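Section 5: Teaching the plate pick by remote control

I do this part with the hand controller, and I'd suggest you do the same for your first tries, even if pushing the arm around by hand looks like more fun (it is, but save it for section 7!). The rack task is friendly to beginners, so take your time.

Before you start, load the Plokon profile and set the speed to 2. I once left mine on full from the day before and got quite a surprise.

1. Stand one plate in the rack, and put the rack where you can see both ends of it from your chair.

2. Hold the side trigger and bring the arm over the table. Let go and it stops where it is.

3. Open the fingers all the way. Do this up high, well before you get near the plate.

4. Press Record. Wait for 2 beeps, then start moving.

5. Turn the wrist until the fingers will go down on either side of the plate, one per face. I go back and forth a bit here, and that's fine, the trainer trims small wiggles.

6. Come down slowly, close, and lift straight up until the plate clears the pegs.

7. Press Record again to save the run.

Note: Yupin Onsri, who wrote the first version of this guide, likes to turn the rack a little between runs. I've picked up the habit too, and my later runs went much better for it.

Caution: Don't twist the wrist while the plate is still between the pegs. Keep your free hand off the table whenever the trigger is held.
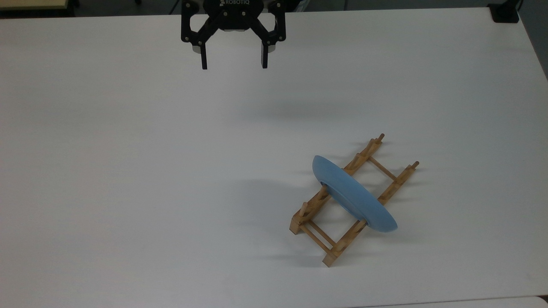 Start position for step 4: fingers open, plate standing in the rack.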